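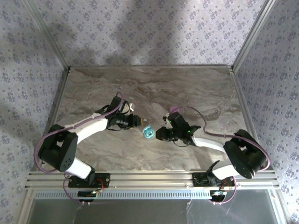 Covering the walls of a bench enclosure with paper

Staff and members may line the three inner walls of a bench enclosure with patterned wallpaper. A small repeating floral print on a pale ground, such as lavender, is suitable and hides minor joins. The method given below applies to all benches in the Jitthorpe building. Allow one afternoon for the work and leave the paper overnight before the bench is returned to use.

What you will need

One roll of paste-the-wall paper
Ready-mixed paste and a 13 cm brush
A smoothing brush, a sharp knife and a metal rule
A spirit level and a soft pencil
Clean sponges and a bucket of water
Dust sheets for the tabletop

Preparation

Switch off and isolate all equipment at the bench before starting. Cover the tabletop fully. Marble-patterned surfaces stain if paste is allowed to dry on them, and scraping will leave marks.

Wash the wall panels with mild soap and water, rinse them and let them dry. Fill any screw holes, and sand the filler level. Old paper must be removed first; do not paper over it.

Measure the height of each wall and add 6 cm for trimming. Cut all the lengths before pasting and lay them side by side to check that the flowers line up. Number the backs in pencil.

Hanging the paper

1. Begin with the back wall. Mark a vertical line at its centre using the spirit level.
2. Paste the panel a little wider than one length of paper.
3. Hang the first length against the line and smooth it from the middle outwards.
4. Butt the next length against it, matching the print. Edges must not overlap.
5. At each inner corner, carry the paper 12 mm on to the side wall, then start the side wall with a fresh length that covers this strip.
6. Trim at the tabletop and at the corner posts with the rule and knife. Change the blade often.
7. Wipe paste from the posts and the tabletop with a damp sponge.

Aftercare

Dust the walls with a dry cloth. Small marks may be dabbed with a damp sponge but should not be rubbed. Keep the offcuts for repairs, labelled with the bench number and the batch number of the roll.

Rolls are held in the Flusenlow store. Requests should be made to Keisha Dvorak, extension 292.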